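**Waltwood Adds Six-Part Drama "Covero" to July Lineup**

June 19, 2020 - Waltwood will release "Covero," a six-part drama made by Sketine, to streaming subscribers in July. The series follows two sisters who inherit a failing card room and the debts that come with it.

Sketine saw 321 actors for the two lead roles, most of them by video. Casting is complete, and the full list will be published with the trailer. All six episodes run 40 minutes.
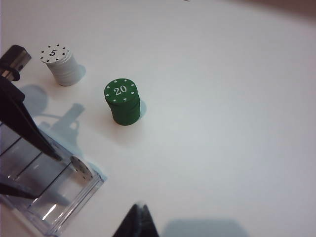 ## Release and Screenings

The first two episodes will arrive together, with one new episode each week after that. Waltwood will also offer an online preview of the opening episode to 1,000 subscribers, chosen by drawing. Entries open on July 1 on the Waltwood account page.

Tetteh is handling international sales. Broadcasters can ask Tetteh for a screening link and the episode guide.

## Press Materials

Stills, cast biographies and a short synopsis are available from the Waltwood press office - please include the name of your outlet with any request.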